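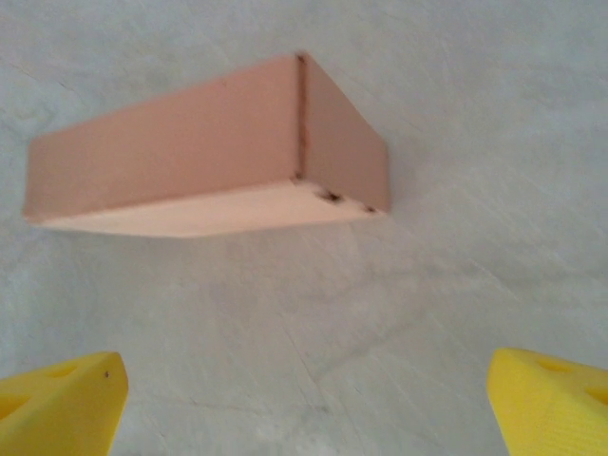 Carton erecting is one of the last jobs in light packaging that is still done mostly by hand when the runs are short. A machine that forms one size of box all day is old technology and works well. A machine that changes size several times a shift is harder to justify, and it was the subject of the open day Flireo held at its Prulldale workshop in October. The company builds two-arm cells for customers whose orders are too small for a dedicated line. It works with plain yellow fingers, chunky pieces with shallow round recesses in their upper faces, and with a pale pink box stock that stands out clearly against a gray work surface. Contrast of that kind matters to the vision software, which has to find an edge before either arm can be told where to go.

8 min read

Prulldale is a mill town, and the workshop occupies the ground floor of a building dated 1891 over the street door. The floor has been leveled, and the cells are bolted to steel plates. Visitors were taken through in small groups, each given one full demonstration and time for questions at the bench.

The task was stated in one sentence on the handout: take a flat die-cut blank, fold it, and close it. It covers 3 stages that Flireo treats as separate problems. The first is locating the blank. The second is lifting and folding the panels along their creases. The third is seating the tabs in their slots, and this is where most of the engineering time has gone.

Cardboard is a poor material to automate around. A crease that folded cleanly in the morning may resist in the afternoon if the air in the building has changed. Panels spring back after they are released. The grain of the corrugation makes a sheet stiff in one direction and weak in the other, so a push that is safe on one panel will buckle the next. A person corrects for all of this by feel. The Flireo cell has no force sensor in the fingers and relies on motor current and on cameras at the wrists, which gives a close view of the work but a narrow one.

The control software is called Cekance. It does not store a fixed path for each carton. It is trained on sessions in which an operator guides both arms through the job, and it then produces short motions from what the cameras report, revising them many times before a fold is complete. Flireo gave the training set for the demonstration carton as 2000 guided folds, collected on one cell. The company would not say how many of those were discarded.
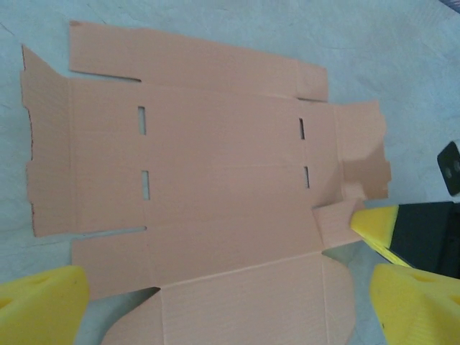
Dewan, whose cartons were used for the trials, asked from the second row whether the cell could cope with a blank that had been stored badly and had taken a curve. The reply from the Flireo bench was that a mild curve is tolerated and a strong one is not. A blank bowed along its length tends to rock when one arm presses on its edge, and the other arm then arrives at a panel that has moved. The present answer is a rule about storage: keep the stock flat, and use the oldest pallet first. A clamp has been drawn up but not built.

There was a longer exchange about slots. Where a tab has to enter a narrow opening, the tolerance left by the die cutter is often larger than the tolerance the robot needs. Flireo's approach is to bring the tab in at an angle, let one corner find the opening, and then rotate the panel down. This takes more time than a straight push – and it marks the board less.

Speed was the weakest part of the presentation. No cycle time was printed on the handout, and the figure offered when somebody asked was described as provisional, so it is not repeated here. By eye, the cell is slower than a practiced packer. The argument for it rests on unattended hours and on changeover, which Flireo claims can be done without new tooling as long as the carton falls within the size range of the arms. Changing to an untried carton still requires new guided sessions, and the cost of these was left out of the comparison shown.

The fingers themselves drew some interest from the maintenance people present. They are treated as consumables. The mounting is common to every cell, and a worn pair can be swapped at the bench without recalibrating the wrist camera, provided the replacement is the same pattern. Other shapes have been tried. A thinner finger reached under a flat panel more easily but flexed when closing the box, and it was dropped.

Flireo plans to place cells with 3 customers for extended trials next year, Dewan among them. The trial agreement calls for a log of every stoppage that needs a person to step in, with the cause recorded by stage. Those logs should answer more than the open day could.

Dec 12, 2021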